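Clovitz Pricing Workshop Kit: a review
Posted 6 Jan 2021

I bought the Clovitz kit in September for the management team at our Nelusholm office. We sell maintenance contracts to small factories, and our prices had not been looked at properly for years. The kit is meant to help a group work out what customers will pay for, over two half-day sessions.

In the box are 74 cards, a wall chart, a facilitator's booklet and a licence for the online worksheets. The cards are the best part. Each one puts a short question about a customer group, and you sort them by how sure you are of the answer. We were sure of very few. 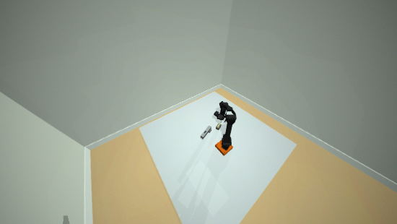 The booklet is weaker. It was written by Līga Jõgi and the first half is clear, but the section on discounts assumes you sell through shops. We skipped nine pages of it and used our own contract figures. The worksheets work well enough on a laptop and badly on a phone.

Yasaman Arabzadeh ran both sessions for us without any training in it. She needed an evening to prepare for each. The second session overran by an hour, mostly on the wall chart, where the boxes are too small for handwriting.

We have since dropped one service level and raised the price of another. Teams of more than 13 would need a second set of cards, sold separately.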